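# Denbridge Flooring Complaints

1,139 rows, one per complaint, typed up by Geum-ok Geum from Trulach's paper slips. Treat the `cause` column with suspicion. The fitters filled it in, and fitters blame humidity.

- `room_temp`: blank in 157 rows
- `cause`: free text, see above
- `product`: as sold, Vik or Troreo 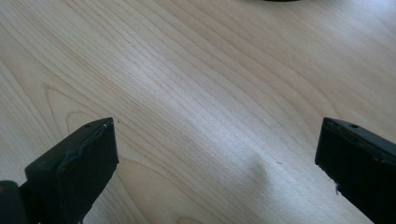 Can I use this to compare the two products? Only for complaint wording. There are no sales totals, so any failure rate you work out is a guess.

Version 2 drops duplicate slips. I doubt it got them all.

Related
- Denbridge Stair Repairs
- Trulach Price Lists

Comments

Eun-seong Yoo: Row 900 has a room temp but no room. Typo?

Geum-ok Geum: It's like that on the slip. Left it.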